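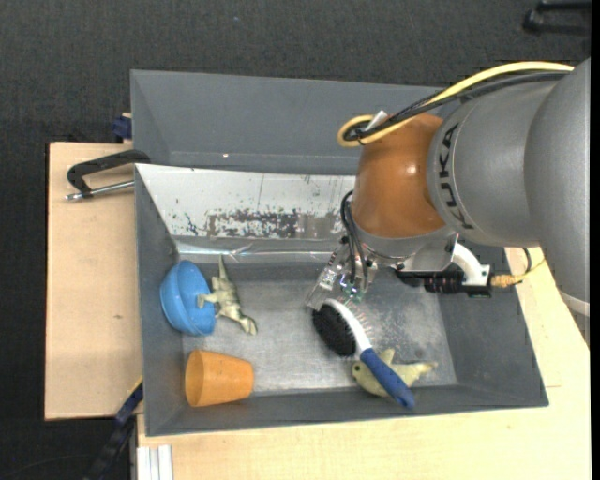 Every house I have ever lived in has had a place where the odds and ends gather, and in ours it is the bottom of the hall cupboard. I put off sorting it for most of the winter, and then one wet afternoon in April I finally sat down with a pot of tea and worked out a way of doing it that didn't leave me cross and surrounded by piles at bedtime. The trick, for me, was to work from one shallow bin with very little in it at a time. A hairbrush, a plastic dinosaur on its back and a blue rubber thing shaped like the end of a plunger make a perfectly good batch, odd company though they are, and with sloping sides you can see everything without digging.

What you need

A shallow bin or tray, metal if you have one, as it wipes clean so easily. A table you can stand at comfortably. Three boxes for sorting into (I use old shoeboxes, but my sister-in-law swears by the Onden stacking ones and they do look very smart). A damp cloth, a bowl of warm soapy water, a pencil and some sticky labels.

Step one: tip out a small batch

Take a handful of things from the cupboard, drawer or basket and put them in your bin. Please resist the urge to empty the whole lot at once! I did that the first year and we ate supper on our laps for days. Spread the things out a little so that nothing is hiding underneath anything else.

Step two: decide by room

Pick up the first thing and ask which room it would be used in. Don't ask yet whether you want to keep it, that comes later and it's a much harder question. A hairbrush goes in the box for the bathroom or bedroom, a toy dinosaur goes in the box for the children's things, and anything to do with drains, cleaning or mending goes in the third box, which in our house is labelled "under the sink". If you really can't tell what something is, pop it back in the bin and carry on with the next one. I find I often recognise it the second time.

Step three: clean as you go

Hairbrushes are the worst for this. Pull out the loose hair with the end of a comb, swish the bristles in the soapy water and leave the brush bristles down on a towel overnight. If yours has a padded base, try not to soak it. Plastic animals can go straight in the bowl, and an old toothbrush gets into the creases around the legs and tails beautifully. Rubber things only want a wipe and a good dry before they go away, and I'd keep them off a sunny windowsill if you want them to stay soft.

Step four: now thin things out

Once a box is full, take it to its own room and do the keeping and parting there. It is much easier to see that you have too many brushes when you are standing in front of the other brushes. I let myself have one small "not sure" bag, and it lives on the top shelf until the summer.

Step five: wipe the bin and go again

Give the bin a quick wipe and fetch the next handful. One batch takes me 28 minutes with the washing included, or rather less if I leave the radio off. Two batches in an afternoon is plenty, and then I put the kettle back on.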